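The Clearing Away

By the time I got the job at Getine I had been clearing tables for my mother-in-law for 14 years, so I felt I was at least as qualified as the machine.

My mother-in-law is Hannelore Wegener, and if you've ever eaten at her house you'll know that clearing away is an event. You don't stack. You don't scrape at the table. You take the fruit off the plate before the plate goes anywhere, and you do it with your fingers, gently, because a bruised pear is a pear she'll be bringing up at Christmas. Harsh, who has been my friend since school and who married into the other side of the same family (long story, there was a caravan involved), once carried a full plate out with the plums still rolling about on it and she didn't speak to him until October.

So when Zoi Stergiou rang me up and said would I like to come and sit in a room and tell a robot how to clear a table, I said yes before she'd got to the money. The money was 700 a month for mornings only. I'd have done it for the biscuits!

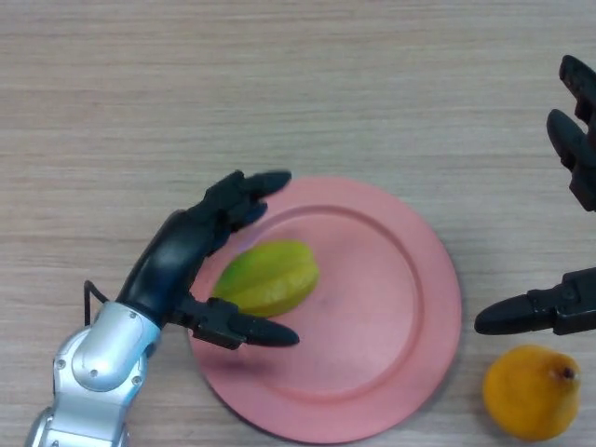

My first morning I was twenty minutes late, thanks to a bus that gave up halfway up Mac Suibhne Road, and I came in wet and apologising to a room that wasn't listening. Zoi pushed a chair at me with her foot. The chore that day was "fruit off, plate away", and they called the plate Gudrun, after Gudrun Wunderlich, who had bought it and who didn't find it funny. I'd been picturing something with a face, I think, something that might nod at me. What I got was two black hands held open over a table, one of them curved round a star fruit on a pink plate with its thumb stuck out underneath, for all the world like Hannelore deciding whether a thing was ripe. The pear was off to the side on the bare wood. I liked that pear straight away. It looked like it had been let off.

"What would you do?" said Zoi.

"Pick it up," I said.

"How?"

Well, that was the whole morning gone. I said you just get hold of it. Thulani Gumede, who did the typing, asked which bit of it, and with what, and how hard, and I put my own hand out over nothing and found I couldn't say. Do you know how hard you hold a star fruit? It's all ridges. If you pinch it on the ridges you mark it, and if you go for the grooves you have to turn your wrist, and then your elbow wants to come up and you've knocked over the milk.

"There's no milk," said Thulani.

"There's always milk," I said, and he typed it. I saw him.

We had 189 goes on the list for that fruit. I went home that night and cleared our own table so slowly that my tea went cold in my other hand. My wife asked if I was having a turn. I said I was noticing my thumb.

By the second week I'd got fond of the left hand and a bit wary of the right, which hung about over on its side like Harsh at a buffet. I talked to them both. Zoi said it made no difference, and I said it made no difference with Hannelore either and I still did it. And some days, I'll be fair, it went beautifully, and some days the left one came in too quick and I sucked my teeth and heard my mother-in-law come out of my own mouth. "Gently! It's not going anywhere!" 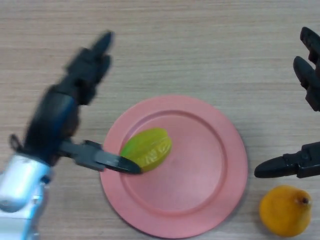 The left hand coming in at the star fruit. Pear keeping out of it.

I took Hannelore a copy of that one, against my better judgement. She put her glasses on and held it up to the kitchen window for ages.

"Too near the end," she said. "Underneath, in the middle. Then lift."

"I'll tell them."

"And who is washing the plate?"

I said they hadn't got to washing. Washing was a different project, down the corridor, called Gistness, and from what I'd heard it was mostly towels and shouting.

She thought about that. Then she stuck the picture on the fridge, under the magnet where the grandchildren go, and handed me the fruit bowl to put back on the sideboard. I picked it up in both hands. She watched me the entire way across the room.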